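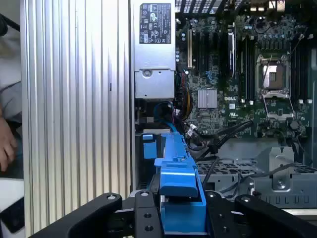 Print this page | E-mail this to a friend
Reading time: 4 min

Right, a thread about moving house with 1362 photos of my nan's recipe cards and what I've learnt about keeping family stuff safe. Get a brew, it's a long one.

So my nan kept her recipes on index cards in two old toffee tins. Every card, front and back, since she got married. Some are hers, some are from neighbours in Prestside, and a few are cut off the back of flour bags and stuck down with what I think is jam.

When she moved in with my aunt in May the tins came to me, because I'm the one who "does computers". (I do payroll. But fine.)

First thing I did was photograph the lot at the kitchen table by the window. If you're doing this, do it in the morning. By four o'clock my own shadow was across everything and I had to redo the whole of Puddings.

Second thing, and I wish I'd done it first: number the cards in pencil before you touch them. I dropped tin one on the stairs. Nan had them in an order that made sense to her and now we'll never know why parkin lived next to piccalilli.

The photos went on the old desktop in the back bedroom and I felt very pleased with myself for a good fortnight.

Then my friend Simin Hashemi came round for tea and asked where the other copy was. What other copy? She put her fork down. Simin used to look after the parish records at Cutham and she has Views.

Her rule: if it only lives in one place you've not saved it, you've just moved it. One copy in the machine, one on something you can unplug, one at somebody else's house. Mine were all in one computer under a shelf with a spider plant on it that I water far too much.
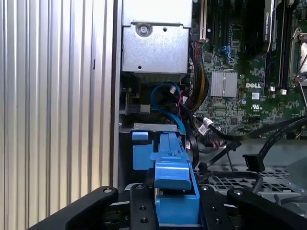 So I bought a plug-in drive from Zuston (the shop by the station, not the big one) and copied everything over that same night. It took ages and I sat there eating crackers and watching the little bar like it was the football.

A second one now lives in my aunt's sideboard, under the good napkins. I swap them over when I go for Sunday dinner. It's a very low-tech system and I love it.

Now, naming. My camera called everything a long number, which is useless when you want the ginger biscuits and you want them now. I've been renaming as I go: card number, dish, who it came from. "0214 ginger biscuits Mrs Mets."

Mrs Mets, by the way, is on loads of them. She lived over the road and seems to have kept the whole street in cake. Nan says she never gave anyone the full recipe, there was always one thing missing, and you had to work it out for yourself. Her lemon cake card just says "and the other thing".

I've renamed 1008 so far. The rest are a mess and they can stay a mess until it rains for a week.

A few people have asked about typing them up. I'm doing both! Typed is easier to cook from, but you lose the handwriting, and the handwriting is half of why I'm bothering. Nan's sevens have a little bar through them right up until the sixties and then they just stop.

Also keep the splodges. My cousin wanted to tidy up the pictures and get rid of the stains and I nearly fell out with him over it. The stains tell you which ones are any good! The gravy card is practically see-through. The aspic salad is spotless.

Talk to whoever wrote them, if you still can. I ring Nan with the cards I can't read and get ten minutes on the recipe and forty on who was courting whom. I've started writing those bits down too, in a notebook, with the card number next to them.

The cards themselves are back in their tins, with a sheet of baking paper between the sticky ones, on top of the wardrobe and well away from the spider plant.

I'll put the ginger biscuits up tomorrow for everyone who asked. You'll need black treacle and a tin you don't mind ruining.

Print this page | E-mail this to a friend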